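The round table has landed, and the reading corner is nearly ready

Javthorpe Community House news, February 2026

If you've been past the small room at the end of the hall lately you'll have noticed that it finally looks like somewhere you'd want to sit down! We've wanted a proper reading and tea corner since the Plania Street building opened, and this month the biggest piece of it fell into place. We have a table. A round one, wooden, with a good thick top, and we are a little bit in love with it.

We went back and forth over the shape for weeks. A long table would have seated more people for the craft group, but that room is narrow by the door and everybody who tried a rectangle in there ended up with a bruised hip. The round one lets you slip past on either side, and it makes for much better talk (you can hear the person across from you, which was never true in the front hall). We found ours through Athanasiadis, the secondhand furniture place, and they let us have it for $200 with delivery included.

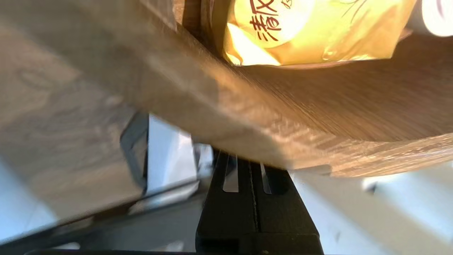

Wood grain was the thing we all kept coming back to in the store. We looked at a couple of plain painted tables that were perfectly nice, but the warm brown won everyone over, streaks and knots and all. Please do use a coaster with hot mugs. There's a stack of 16 cork ones on the shelf by the kettle, so no excuses, and if you spill something just wipe it up with a soft dry cloth and leave the spray cleaner in the cupboard.

A word about tissues and napkins while we're on the subject of spills. We get through a startling amount of both during cold season, and donated packs are always welcome, any brand, any size. Leave them with the front desk or bring them straight through to the room. Same goes for tea bags, though we are very well supplied with peppermint and could use some plain black.
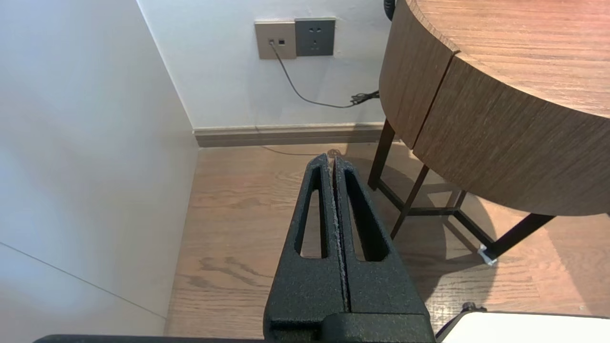 Power is next on the list. The room has its outlet on the back wall and a data plate beside it, and we'd like to add a reading lamp without running a cord where people walk. For now, if you plug in a laptop, please keep the cord close to the wall and coil up any extra. Masum Electrical is coming to look at adding a second outlet nearer the window, and we'll let you know what they say.

Chairs! We have six promised and would love a few more. They don't need to match, and we'd honestly prefer it if they didn't, but they should be sturdy and easy on the floor. Felt pads are on us. The wood-look planks sweep up beautifully and we want to keep them that way.

The book swap starts up again as soon as the shelves are in. We have 14 boxes in the storeroom waiting to be sorted, heavy on mysteries and cookbooks, light on anything for kids under eight. Picture books would be wonderful if you have some your family has outgrown.

To offer a chair or an hour of book sorting, call the front desk on extension 1351 or leave a note in the blue folder.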